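# Folding Shirts with Hand-Held Grippers: Tips from Comparing Two Jaw Sets

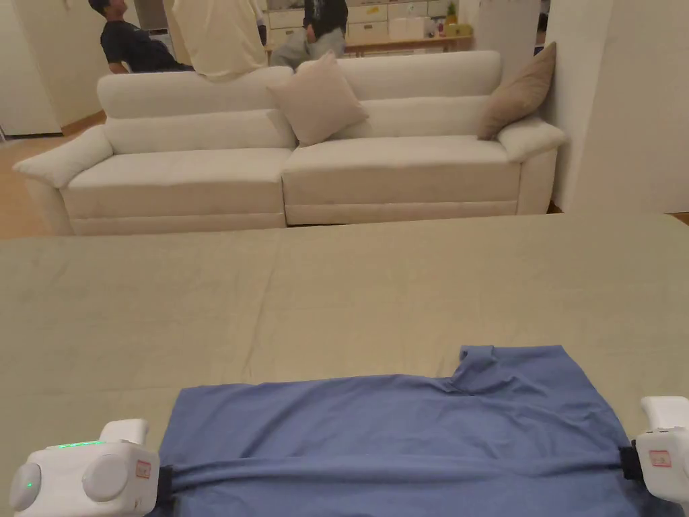

*Workshop tips, October - by the Vindier bench desk*

A T-shirt is a good test piece for any pair of grippers. It's soft, it slides, and it shows every bad pinch as a crease. We ran 200 folds with the Jastetti jaws and 200 with the Barach jaws, all on shirts, and kept notes. Most of what follows applies to either set.

## Set up the surface

- Work on a bed with a fitted sheet pulled snug. A bare tabletop lets the hem slide away when you close the jaws.
- Pick a sheet that contrasts with the shirt. Blue on khaki reads well on a head camera. White on white gave us the most missed grabs.
- Lay the shirt face down and smooth it by hand before you pick up the grippers.
- Leave space at both sides of the shirt. You need room to swing your elbows out when you bring the hem up.

## Grabbing the hem

Pinch the two bottom corners first. Come in low, with the jaw almost flat to the sheet, and close slowly. If you come in from above you'll pick up the sheet too, and the whole bed cover moves with the shirt.

The Jastetti jaws are narrow and get under a thin hem easily. They also slip more on heavy cotton. The Barach jaws have a wider pad and hold better, but they grab both layers whether you want both or not. For a plain fold that's fine. For turning a sleeve right side out, use the narrow ones.

Keep both hands moving at the same speed. If they drift toward each other, the fabric bunches into a ridge across the middle. Stop, pull the corners apart until the ridge flattens, then go on. Don't try to press it out after the fold is made.

## Cameras and light

Keep your head still while the jaws close. It's the easiest thing to forget and it spoiled more of our clips than bad grabs did. Look at the collar for a moment at the start so the camera has the whole shirt, then look down at the hem.

Daylight from one side is enough. A ceiling lamp straight overhead puts the shadow of your own hands on the corners you're trying to pinch.

## Care

- Wipe the pads with a damp cloth every 60 folds. Lint builds up faster than you'd think, mostly from dark cotton.
- Check the jaw screws at 200 cycles. Ours had backed out a little on the Barach set.
- Replace pads at 2,000 cycles, or sooner if they look shiny.
- Charge to at least 70 percent before a long session. The Witkowska controller we used drops to a slower close when the battery runs low, and those folds can't be compared with the rest.

We're keeping the Barach jaws on for shirts and towels - the Jastetti pair goes back on for socks.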